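Lurutton Open Demonstration

The Lurutton Open Demonstration is a yearly public showing of robot handling work held each August at the Lindqvist building in Skoltum. It is run by the Lurutton automation laboratory and covers both physical machines and simulated ones. The simulated part, known as the Kimier session, takes up most of the programme and is the part for which the event is best known.

Background

The laboratory first opened its doors to visitors as a side event to a local trade fair. Early showings used a single arm behind a safety fence, and visitors could see little of the gripper from where they stood. The Kimier simulator was added later, so that the view from the wrist of the arm could be put on a large screen. Attendance at the most recent event was 1458, of whom 429 took a place in the Kimier session. The remainder visited the workshop floor and the parts display, neither of which needs a booking.

Format

Doors open at 10 am. The Kimier session runs in blocks, each with places for eight visitors at the control desks and a larger number in the seats behind. A block has three stages: a talk on the gripper and its limits, a run carried out by laboratory staff, and a period in which visitors steer the arm themselves. Commands are given with a hand controller, and the wrist view is the only view offered during the last stage.

Rooms in the simulator are built from a stock of surfaces and objects. Wall patterns, floor finishes and furniture are changed between blocks – the layout of a room is not announced beforehand. Mirrors are included in certain rooms, as reflections are a known source of error in software that locates objects from a single view.
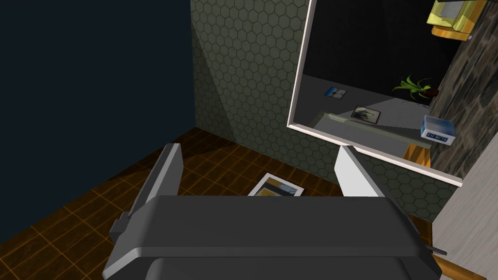
Wrist view in a Kimier room, with the gripper open above a tiled floor and a mirror on the honeycomb-patterned wall.

Flat items form a separate class of task. A photograph lying on a floor, for instance, offers very little height for the fingers to close on, and the approach angle matters more than the closing force. Reflected objects are treated as a second class. A plant or a box that shows in a mirror has to be placed correctly in the room before the arm is moved, and a run in which the arm reaches towards the glass is marked as failed.

Scoring and records

Visitor runs are scored on time and on contact with walls or furniture. Scores are shown at the desk and are not kept after the block has ended. Staff runs are recorded in full and stored by the laboratory, together with the room layout used.

Access

Entry is free. The Lindqvist building has step-free access from the yard side, and the control desks can be lowered on request. Talks are given in English, with printed notes at the door.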